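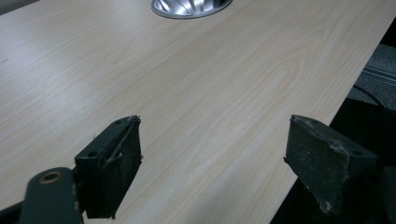 Imitation wood grain is the copying of the natural pattern of wood onto a surface by painting, printing, pressing, or some other means. The surface may be a cheaper wood, plaster, metal, paper, or plastic. The oldest form still practiced is hand graining, in which a painter works a thin colored glaze over a flat base coat. Most imitation grain made today is printed on paper or film and sealed under resin. It covers kitchen cabinets, floors, doors, and tabletops such as a pale beige laminate one with fine wavy lines, darker streaks, and long oval figures, fitted with a round metal cable grommet. The term "faux bois," French for "false wood," is used for painted work and also for garden furniture modeled in cement to look like logs and branches.

Contents
1 Natural grain
2 Hand graining
3 Printed grain
4 Texture
5 Matching and repeats
6 Care and repair
7 Reception
8 See also

Natural grain

The pattern on a board comes from the growth rings of the tree and from the angle at which the log is cut. A board sawn along a line that just touches the rings shows nested arches and ovals, often called cathedrals. A board sawn so that the rings stand nearly upright to the face shows straight, close lines. In oak, a cut of this second kind also brings out the rays, which appear as bright flecks lying across the grain.

Other features depend on how the tree grew. Wavy fibers produce bands that seem to shift as the viewer moves. Knots mark the bases of branches. Burls, which are rounded outgrowths on the trunk or roots, give a swirling pattern with many small eyes. Makers of imitation grain choose which of these to copy, and plain or lightly figured boards are usually easier to copy than strongly wavy ones. The shifting shine of real fibers depends on their depth and direction and is hard to reproduce in a flat image.

Hand graining

Hand graining begins with the base coat, known as the ground. Its color is matched to the lightest tone in the wood being copied: buff for light oak, a dull orange or pink for mahogany. When the ground is hard, the painter brushes on a translucent glaze called scumble and works it while it is still soft.

The tools are simple. Steel or rubber combs drawn through the glaze leave lines of bare ground. A long-haired brush called a flogger is slapped against the surface to break the lines into short pores. A mottler, which has a short wavy edge, lifts the glaze to suggest bands of light. Flecks in oak are wiped out with a rag stretched over the thumbnail or with a piece of horn. The work is then softened with a dry badger-hair brush and varnished.

Water-based glazes were traditionally bound with stale beer or vinegar. They dry quickly and give crisp detail, and a second glaze in oil can be laid over them without disturbing the first. Oil glazes stay open longer and suit large doors and paneling. Many painters used both on the same job.

Painted grain was in use in ancient Egypt, and it became common in European and North American houses from the seventeenth century onward. Softwoods such as pine and fir were widely available and took paint well, while oak, walnut, and mahogany were costly or had to be shipped. An account book of 1701 from the estate of Pons records payment for "colouring the deal doors as wainscot," wainscot being a trade name for good straight oak. The doors were repainted several times, and the original graining was uncovered under later coats of brown and cream.

By the nineteenth century graining was a separate branch of the painting trade, with its own apprenticeships and contests. Painters prepared sample panels to show to customers. The collection of Marion Cairns, a grainer's daughter who ran the family workshop in Cudier after her father's retirement, holds 200 panels, most of them oak and walnut. Each has the recipe for its ground and glaze written on the back. Several of the recipes call for burnt umber "as much as will lie on a knife."

The trade shrank after the First World War as taste moved toward plain painted woodwork. It survived in the repair of older houses, in theater scenery, and on front doors in a few regions where grained doors remained in fashion.

Printed grain

Attempts to print grain directly onto boards and metal date from the nineteenth century. Some early methods took the pattern from real wood. A planed board was treated so that its pores held ink, and a soft roller passed over it carried the image to another surface. Grained sheet metal was later used for office furniture, railroad car interiors, and car dashboards.

Modern printed grain is mostly made on decor paper. A board or sheet of veneer is scanned, and the image is cleaned of unwanted marks and separated into a small number of colors, commonly three or four. Each color is engraved on a steel cylinder, and the paper passes over the cylinders in turn. Digital presses, which need no cylinder, are used for short runs and for designs with a very long repeat.

The printed paper is soaked in melamine resin and bonded to its backing under heat and pressure. In high-pressure laminate the backing is a stack of brown kraft paper soaked in phenolic resin, and the finished sheet is glued to a core of particleboard, fiberboard, or plywood. In low-pressure work the decor paper is pressed straight onto the board. Vinyl films are used where the surface has to wrap around a shaped edge.

Decor houses keep large libraries of patterns, and the same pattern may be sold in many colors. The Flusar works had more than 300 wood designs in its pattern books at its largest, though a small group of oaks and maples made up most of its sales. Its pattern Zirkura, a pale wood with drawn-out ovals and a slight wave, was scanned from two boards joined on screen. It was printed in 6 colorways, from near white to a dark gray-brown.

Texture

Early laminates were glossy and smooth, and the shine gave them away at a glance. Matte and lightly textured finishes are now more common. The texture comes from a steel plate, a belt, or a sheet of release paper that presses against the surface as the resin cures. A general texture of short pores can be used with any wood design.

In a registered finish the texture is made to follow the printed image, so that the dark lines are sunken and a knot can be felt with the finger. The paper must be held in exact position in the press, as it stretches when it takes up resin. Registered finishes cost more and are found mainly on flooring and cabinet doors.

Matching and repeats

A printed pattern repeats after each turn of the cylinder. On a single desk or shelf the repeat may never appear, but on a floor the same knot can turn up in several planks. Installers mix planks from different boxes and move matching ones apart.

Direction matters as well. Grain is normally run along the length of a tabletop or a shelf and up the height of a door. Drawer fronts in one cabinet may be cut from a single sheet so that the pattern continues from one to the next. Edge strips are printed to match the face, although they rarely show the end grain that a solid board would have.

Care and repair

Laminate is cleaned with a damp cloth and mild soap. Abrasive powders dull the surface and can wear through to the printed layer — after that the color cannot be restored by polishing. Small chips are filled with colored wax or a resin paste, and fine lines are drawn over the filler with a pen or brush. Swelling at joints and cut openings comes from water reaching the core, and the usual remedy is to replace the panel.

Painted graining is treated as any old paint surface. Conservators test the varnish before cleaning, as water-based glaze can lift once the varnish is gone.

Reception

Critics have objected to imitation grain since at least the nineteenth century, when several writers on design called it dishonest. Its defenders answered that it was durable, easy to wash, and skilled work in its own right. The historian Elspeth Swanson has argued that householders were seldom deceived by it and judged a grained door as painting, by how well it was done. Similar objections were later raised against laminates, although some designers have used openly artificial grain, in colors such as blue and red, as decoration.

See also

Marbling
Marquetry
Scumble
Trompe l'oeil
Wood veneer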